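Okay, a long one tonight, so put the kettle on. I've been meaning to write about the small grant our toy and equipment library got back in the spring, and what we've done with it so far. 1/

For anyone new here: Detorari is a lending library for families of disabled kids. You borrow a switch toy, a standing frame, a weighted blanket or a bath seat, you keep it for as long as it's useful, and you bring it back when your kid outgrows it or decides it's the enemy. 2/

We started out of a garage with 56 items on a spreadsheet, and half of those were ours from when my daughter was little. We're now at 343 items and we have a real room with real shelves, over the hardware store in Salazar. (There's an elevator! I cried a bit when I saw the elevator.) 3/

So, the grant. It came through the Skosen fund, which gives to small groups that don't usually get a look in. The form was five pages, which is short as these things go, and one of those pages was just "tell us about a normal week." I loved that page. I wrote way too much on it. 4/

We asked for three things. Delivery costs, because plenty of our families can't easily get to us, and a standing frame doesn't go on a bus. A part-time person to clean and check everything between loans. And a run of Saturday-style family mornings, only on whatever day suits, with siblings welcome. 5/

They said yes to the first two and asked us to scale back the third, which was fair. I'd priced it like a wedding. 6/

Delivery has been the big one. We made our 100th drop-off in May, to a family way out past the reservoir who had been on our list since before we had a list. Mom met us at the gate with banana bread. I'm told we aren't supposed to eat it in the van. We ate it in the van. 7/

I do want to say something about the cleaning job, because it sounds dull and it's the thing parents mention most. When your kid is immune-compromised, a borrowed toy is a worry. Now every item goes out with a little card saying when it was cleaned and who checked the straps and batteries, and people keep telling us what a weight off that is. 8/

The family mornings are going ahead in their smaller form. Trullasport are letting us use their side hall at no charge, and it has a changing bench and a hoist, so nobody has to leave early just to get home to a bathroom. If you've lived that, you know how much it matters. 9/

We don't run them as a program. There's coffee, there's a quiet corner with the lights down, there's a pile of things to try before you borrow. Some kids tear around the whole time and some stay in the doorway with their coat on, and both of those are a perfectly good morning. 10/

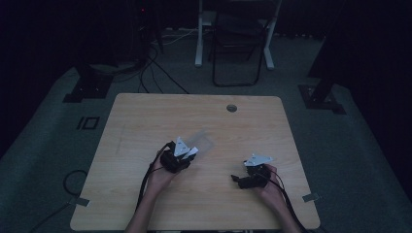
Both hands busy at the table, lights low. 11/

A few people have asked how to get on the borrowing list. You don't need a diagnosis letter and you don't need a referral. Send us a message with what your kid likes, what's hard right now, and how much floor space you have (be truthful, I once sent a ball pit to a studio apartment). 12/

If you've got equipment sitting in a closet, we'd love to hear about it too. What we're short of at the moment: bath seats in the bigger sizes, adapted spoons, and anything with a big friendly button on it. What we have plenty of: stuffed animals. Please, no more stuffed animals. I say this with love. 13/

We can't take car seats or anything that has been in a crash or a flood, and we can't take slings without the label still on. I know it hurts to throw out something that cost that much. Message me anyway and I'll try to point you to a place that recycles the parts. 14/

And if you run a small group and you've been putting off applying for something like this - do the form. Do it at the kitchen table after bedtime with the wrong glasses on, which is how ours got done. Ask another parent to read it over, and leave in the bits that sound like you. 15/

I'm happy to share our budget page with anyone who wants to see how we laid it out. It isn't fancy, but it adds up, and I checked it more times than I'd like to admit. Replies are open and I'll be on until nine or so, then it's meds and bed at our house. 16/16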